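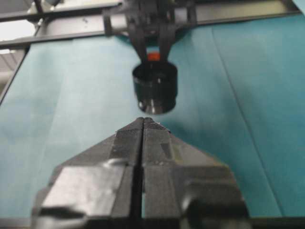

I have now painted the garden gate hinges with the matte black from Fedoruk, two coats, and I am mostly content. The color is even and there are no brush lines. My doubt is about dust. Matte black shows every pale speck, and you can see the same at the narrow tips in the photo, where the light falls on them. On the gate I wipe with a dry cloth, but it leaves marks.

On 28 July 2018, Reijo Partanen wrote:
> Hanna, did you sand between the coats? I used
> 60 grit on my railing and it was too rough.
> Also, is the glossy one better for rain?

Reijo, yes, I sanded, but with finer paper. About rain I cannot say before November. Glossy black is easier to clean, I think, but it reflects a lot.
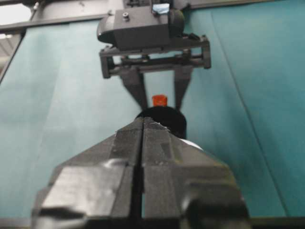 Dull black, round, behind the black tips.

Has anyone tried wax over matte paint?

Regards,
Hanna Sirko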